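House Rules for Two-Handed Bed Work: How We Set Up, Run and Stop a Session

Welcome, and pull up a chair, because I do tend to go on. I put these rules together for people joining the Plotari project at our Clindcombe room, where we teach two-armed robots with fingered hands to straighten and make a bed. They've grown out of a much shorter checklist, the old form 3183, which some of you will still find taped inside the supply closet door. Please go by the newer text if the two disagree!

None of this replaces the safety manual for your robot or whatever your site's risk assessment says. Think of it as the local layer that sits on top, the kind of thing I would tell you anyway while we were waiting for the controllers to boot.

Before you start

You'll want the printed session sheet, the stop pendant (tested, please, and I mean tested today), a spare set of fingertip pads, and a second person. Two people is the rule at Vadevent for anything with both arms live. One drives and one watches, and the watcher holds the pendant. If the watcher has to take a phone call, the arms go to hold until the call is over. I know it feels fussy the first week. You'll get used to it.

Step 1: Check the hand at rest

Bring the hand over a plain, bright surface with the fingers pointing down, then let it settle into its relaxed pose. A white tabletop is lovely for this, as dark fingertips show up so well against it, and a tip that's sitting crooked or starting to peel is easy to spot. Look at each fingertip in turn. Look at the metal brackets and the narrow slots in them, where a thread or a bit of lint can ride along for days. Then have a good look at the ribbed cover over the back of the hand and at the bellows by the wrist, fold by fold if you have the patience.
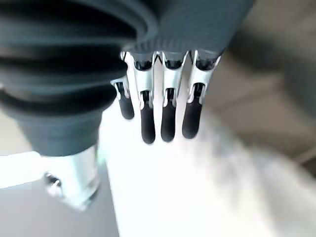 Four fingers hanging relaxed over a white tabletop, with the bellows at left.

Write what you find on the sheet, including "nothing found." An empty box could mean the hand was fine or that somebody skipped it, and a month later there's no way to tell which.

If a pad is torn, change it before any cloth work. If a cover is torn, the hand comes off the schedule and goes to Stetsiuk, our repair bench down the hall, with a tag on it. Please don't mend covers with tape. We had a good long stretch of taped covers one February and I'd be happy never to see another.

Step 2: Walk the floor

Before the arms move, walk all the way around the area the robot can reach, at an ordinary pace, and look down. The building dates from 1945 and the floor has been redone in patches since then, so we've got carpet meeting smooth flooring with a border strip in between. Robot bases and tired feet both notice a change like that. Mark on the sheet which side of the strip the base will be parked on.

While you're down there, look for small things. Anything on the floor that is smaller than a shoe either gets picked up or gets written down as part of the setup, and it stays exactly where the sheet says it is. The same goes for furniture. A cabinet or a nightstand inside the reach area is perfectly all right, so long as it's on the sheet and the driver has been told about it out loud.

Keep people 12 inches outside the marked reach line, even when the arms are on hold.

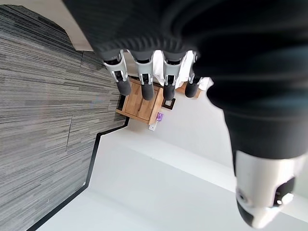

I'd also ask you to do a slow pass with the hand over the furniture before you start on the bed, fingers down, at the lowest speed setting. You're looking at clearance from the wrist side as well as the fingertips, and newcomers nearly always watch the fingers and forget how much forearm is coming along behind them. A forearm will find the corner of a nightstand long before a finger does. Go once over the top, once along the front, and then back out by the same path you came in on.

If the pass makes you nervous, move the furniture or move the base, write down the change, and do the pass again.

Step 3: Approach the bedding

Cloth is where good habits really earn their keep. A white duvet on a light sheet can look like one big blur to a driver, especially under bright overhead light, so settle on your grasp point before you come down to it. Say it out loud: "the flap by the roll," or "the thick fold near the middle." The watcher repeats it back, just as they do on a ship, and then you may move.

Come in from above with the fingers a little apart. Stop when the tips are just short of the cloth, let everything go still, and check three things before closing: that the thumb is clear, that no finger is headed toward wood, and that you can tell which layer you're about to take. Taking the fitted sheet along with the duvet is the mistake we see most. It isn't dangerous in itself, but the mattress may shift toward the robot when you pull, and that uses up your clearance in a hurry.

Our grip setting for bedding is capped at 50 on the controller scale. Please leave it there. If the cloth slips, open, back off and take a bigger fold.
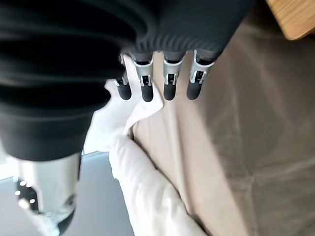 Step 4: Pull with one hand, park the other

For most of the session only one hand should be working the cloth. The other needs a job as well, even if that job is to wait, and "waiting" has a proper definition here: hand open, held away from the bed, with the arm slow to wake up again. Decide on the parking spot beforehand and put it on the sheet. Close to the nightstand is allowed if you did your slow pass there in Step 2. Directly over the pillow is not, because that's where the working hand usually wants to go next.

Watch your cables, too. The loops near the wrists need slack to move with the arm, but a loop lying over a duvet can slip under a fold while you're busy admiring your grasp. The watcher calls "cable" the moment a loop touches fabric. The driver stops, lifts clear, and carries on.

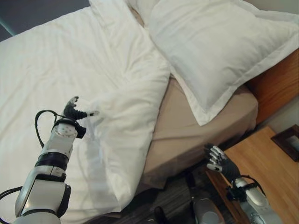
Pull in short strokes, and let go completely between them. A long, proud sweep from one side of the bed to the other looks wonderful on video and is very hard to stop halfway - I've been guilty of it myself. With short strokes you get a natural pause every time the hand opens, and that's when the watcher speaks up if something has drifted. It might be the base, or the mattress, or the pillow creeping toward the edge.

Either person can call a stop at any time, for any reason or for none that they can put into words. The driver doesn't argue. Stops go on the sheet as plain facts, and we never add them up against anyone.

Step 5: Finish and hand over

Open both hands, raise them clear of the bedding, and bring the arms to their stowed position before anyone crosses the line. Straightening the last corner yourself while the arms are still live is against the rules, however much that corner is bothering you.

Then repeat the hand check from Step 1, both hands, and compare it with what you wrote at the start. Bedding with any dark smudges goes in the hamper and gets a note, as it may point to a worn pad. Hang the pendant back on its hook, sign the sheet together, and leave it in the tray by the door for the next pair.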